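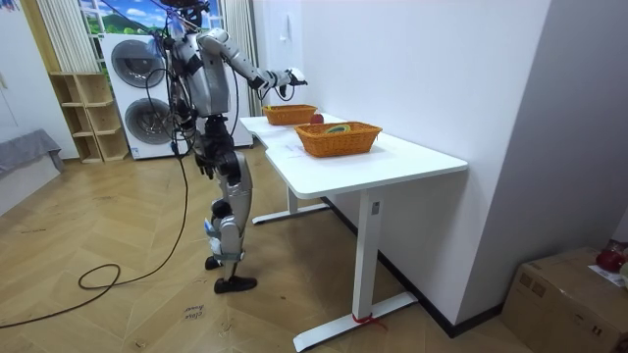
A reader at the Plorkthorpe branch wrote in to say that the advice on desk baskets in the last newsletter was too vague to use, and that two open baskets on a white top had simply become two places to lose a stapler. The point is fair. The notes below replace the earlier ones and apply to any sit-stand desk set against a wall.

Position

Woven baskets should stand towards the back of the top, near the ends, leaving the middle clear for work. On desks with a curved cut-out in the front edge, the user sits or stands in the curve, so the reach to each back corner is longer than it looks on a plan. Measure from the deepest point of the curve, not from the front corners. If the near rim of the basket is more than 50 cm from that point, things will be dropped beside it and not in it.

Keep a gap of 30 mm between the basket and the wall. Wicker catches on painted plaster when the top moves up or down, and the mark it leaves does not wipe off. The Endovska baskets have a slight outward flare at the rim, so take the gap from the rim and not from the base.

Contents

One basket for things coming in, one for things going out. Labels were tried in March and most had fallen off within the month, as adhesive does not hold on an open weave. A card tag on string is adequate. Pens, clips and anything narrower than a finger should go in a lidded tin inside the basket – they work through the weave otherwise.

An empty basket should stay where it is. Several desks at Plorkthorpe had the out basket moved to the floor whenever it was not in use, and it was then kicked, stood on or forgotten. Four replacements have been ordered.

Load

The limit for the Tsuji top is 50 kg evenly spread, and baskets will not come near it. The concern is balance. A basket full of paper at one end, with nothing at the other, makes the lifting columns run unevenly on older desks and the control may stop part way. Set the full basket down on the floor, run the top up, and put it back.

Cables and ties

Loose cables near the feet of a desk should be gathered before the height is changed. A short fabric tie round the lower part of the leg is enough for a single lead. It should sit just above the foot bar, clear of the moving section. Do not fix ties over the control button or its wire. Stitska supply the ties in packs of 30, and the stores cupboard holds over 186 packs following a misread order form – please use these before asking for clips.

Cleaning

Vacuum the baskets with the brush head. Do not wash them. Dyed wicker, orange in particular, can leave colour on a white top if put back damp, and the stain is slow to shift. A felt pad cut 2 cm smaller than the base prevents this and stops the basket sliding.

Requests for felt should be sent to stores with the base measurements in millimetres. Round baskets: give the diameter. Oval ones: give both widths. Requests without measurements will be returned.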